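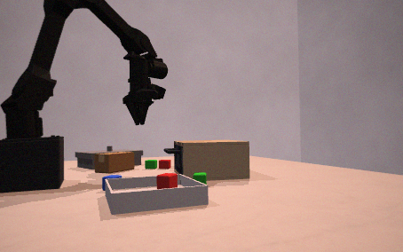 Stock allocation is the method Drarkov uses to share out a product line when trade orders for it exceed what the depots hold. It applies to trade accounts only and has no effect on prices. An allocated line passes through two stages, reservation and picking, and the two are often confused. At the reservation stage the order is in the same position as the arm with its fingers closed well above the objects on the table: it is lined up and nothing has been lifted. Goods become yours for invoicing purposes at the picking stage. The answers below cover the questions the trade desk receives most often and were last revised in September.

Which lines are under allocation?

At the last revision, 267 lines were under allocation. Most are tinned tomatoes, long-life milk, flour in sacks and sunflower oil in catering sizes. The current list can be downloaded from the Orders tab of your account. A line under allocation carries the letter A after its product code. If the letter is missing, the line is on open sale and you may order as much as your credit limit permits.

How is my share worked out?

Your share is based on what you bought of the same line during the reference period, which is the twelve weeks before the line went under allocation. The system takes your average weekly quantity, divides it by the average weekly quantity of all accounts served by your depot, and applies the result to the stock due in. Fractions of a case are rounded down. Cases left over after rounding are offered on open sale at 3 p.m. on the day of the stock run.

I opened my account recently and have no purchase history. What do I get?

Each depot sets aside 5 per cent of every allocated line for accounts without a full reference period. This stock is divided equally between the new accounts that have placed an order by the cut-off. Once you have twelve weeks of purchases on record, the normal calculation applies.

What is the cut-off time?

The cut-off is 11 a.m. at Flemville and noon at Rarkeck. Orders received after the cut-off are held over to the next stock run. They are not rejected, and there is no need to enter them again. Entering the same order twice will cause both to be put on hold until the trade desk has spoken to you.

Can I carry over an unused share?

No. A share that has not been ordered by the cut-off returns to the pool. The one exception is where Drarkov has cancelled or shortened a delivery, in which case the missing quantity is added to your share at the next run.

Can two branches of the same business combine their shares?

Yes, if both branches are served by the same depot and are registered under the same master account. Ask the trade desk for a linking form. Linking takes effect from the run after the form is processed. Branches served by different depots cannot be linked, as stock is not moved between Flemville and Rarkeck to meet single orders.

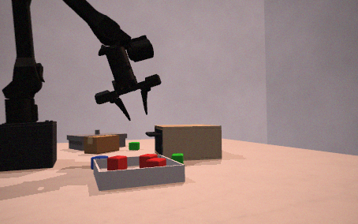 A black robot arm and a table with containers and small coloured blocks.

Why does my confirmation show a different quantity from my order?

The confirmation shows the reserved quantity, and the order shows what you asked for. If the first is lower, your order was above your share. The shortfall code printed next to the line gives the cause:

S1 – order above share
S2 – delivery from the supplier short or late
S3 – account on credit hold at the time of the run
S4 – pack size changed, order to be re-entered

Codes S1 and S2 need no action from you. For S3, contact credit control first, as the trade desk cannot release an account. For S4, the new product code is given at the foot of the confirmation.

Will you send a substitute?

Only if you have switched substitutes on. The setting is found under Delivery Preferences and is off by default. When it is on, the system may replace an allocated line with another brand of the same product and the same pack size. You are charged the lower of the two prices. Substitutes can be refused at the door, but please mark the delivery note before the driver leaves. Refusals reported later are treated as ordinary returns.

Does allocation apply to own-label goods?

It can. Own-label flour and sugar are packed for us at Pawłowska and are subject to the same supply conditions as branded goods. Own-label and branded versions of a product are separate lines, each with its own share, so you may order your full share of both.

Are larger customers given priority?

The calculation is identical for all 857 trade accounts. A customer who bought more in the reference period will receive more cases, in proportion to those purchases. No account is moved ahead of another in the picking sequence, which follows the delivery route.

Am I allowed to resell to other shops?

Your terms of trade do not forbid it. However, purchases made for resale to another trade account do not count towards your reference period if we have been told of them, and we ask that you tell us.

My reference period is not typical. Can it be changed?

You may ask for a review if your premises were closed for 2 weeks or more in the period, or if you took over the business part of the way through it. Write to Irfan Bhutto at the trade desk, giving your account number, the lines concerned and the dates of closure. Reviews for Rarkeck accounts go to Bogumiła's desk code RK-B, shown on your invoice. A revised share applies to future runs and is not backdated.

When does a line come off allocation?

A line is released when the depot has held enough stock to meet all orders in full for three runs in a row. The letter A is then removed from the product code overnight. Standing orders return to their original quantity without any action on your part, so check them if your needs have changed in the meantime.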